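Un cajón hondo para cada cosa: trucos para ordenar el taller sin gastarse una fortuna

Llevo media vida peleándome con la mesa del taller y por fin puedo decir que encuentro los alicates a la primera. ¡A la primera! Quien haya pasado una tarde buscando una broca del seis sabe de lo que hablo. Os cuento lo que me ha funcionado a mí, con algunas ideas que me pasaron Setsuko Kobori y Minoru Hayashi, que tienen el garaje más apañado de toda la calle (y eso que allí dentro caben dos bicicletas, una moto y un congelador).

Vaciar antes de comprar

El error más habitual es salir corriendo a por cajas. Primero hay que sacarlo todo al suelo, encima de una sábana vieja, y hacer montones: metal largo, metal pequeño, madera, cables, cosas rotas que algún día arreglaremos. Ese último montón se revisa con el cubo de la basura al lado. Yo tiré tres cargadores de teléfonos que ya no existen y una manguera reseca.

Cuando los montones están hechos se ve enseguida qué recipiente pide cada uno. Los tornillos quieren tarros pequeños con tapa. Las brocas, una tabla con agujeros. Y las piezas grandes, esas que ruedan, pesan o pinchan, quieren una cubeta de metal bien honda.

Por qué me gustan tanto las cubetas metálicas

Me encantan, lo confieso. Una caja de cartón se abre por el fondo en cuanto le echas cuatro perfiles y un par de escuadras, y el plástico barato se agrieta con el frío del garaje. El metal aguanta golpes, se limpia con un trapo y un poco de jabón, y si se raya no pasa nada. Mejor de forma rectangular, que aprovecha toda la esquina de la mesa, y con las paredes algo inclinadas: las piezas se recogen solas hacia el centro y la mano entra con más comodidad.

El color también cuenta más de lo que parece. Sobre un gris medio se distingue bien casi todo, desde una barra oscura hasta una arandela brillante. En las negras se me perdía media ferretería.

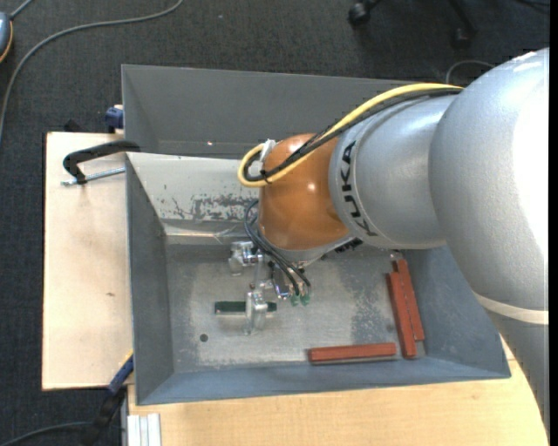

Cubeta metálica gris, honda y rectangular, sobre superficie de madera clara.

Si la vais a tener encima de la mesa, pegad debajo cuatro fieltros de los que se usan para las patas de las sillas. La madera os lo agradecerá y la cubeta dejará de chirriar cada vez que la mováis. Kiyoshi Yoshida pone un recorte de alfombrilla antideslizante, que sujeta todavía mejor, aunque hay que levantarlo de vez en cuando para quitar el serrín que se mete por los bordes.

Las medidas que uso yo

Mi cubeta grande tiene 300 milímetros de fondo y para mí es el límite. Con más profundidad acabas metiendo el brazo hasta el hombro y lo de abajo no vuelve a ver la luz. Para los accesorios pequeños tengo otra de 80 milímetros, bajita, que se queda siempre a mano derecha.

Cosas largas: tumbadas y en la misma dirección, nunca cruzadas.
Piezas con filo: en un estuche propio o con un trozo de manguera cortado a lo largo tapando el canto.
Lo que pesa mucho: al fondo, y lo ligero encima.
Nada que llegue al borde. Si asoma, toca repasar el contenido.

Cables y mangueras, a raya

Otro gran enemigo del orden – y de los tobillos. Las bridas de plástico van de maravilla para lo que no se va a mover en años, pero para el alargador que usáis cada semana son un fastidio. Ahí prefiero las cintas de velcro, que se abren y se cierran mil veces. Enrollad el cable en vueltas amplias, sin apretar, y dejad la cinta cosida a un extremo para que no se pierda. A los tubos finos de aire les gusta todavía menos que los doblen: una vuelta generosa, colgada de un gancho redondeado, y duran muchísimo.

Si tenéis varios cables parecidos, poned un poco de cinta de color en los dos extremos. Amarillo para el alargador largo, verde para el corto. ¡Se acabó tirar del que no es!

El repaso de los domingos (o de cuando se pueda)

Cinco minutos al acabar cada trabajo valen más que una limpieza general en abril. Trapo seco por la mesa, aspirador por el suelo, sobre todo si lo tenéis con moqueta, porque las virutas metálicas se clavan en el tejido y luego aparecen en los calcetines. Un imán envuelto en una bolsita de plástico recoge las de acero en un momento: se pasa despacio, se le da la vuelta a la bolsa y a la basura con ellas.

La próxima semana me pongo con el panel de herramientas de la pared. Ya tengo la madera cortada y los ganchos comprados, me falta decidir dónde van los serruchos.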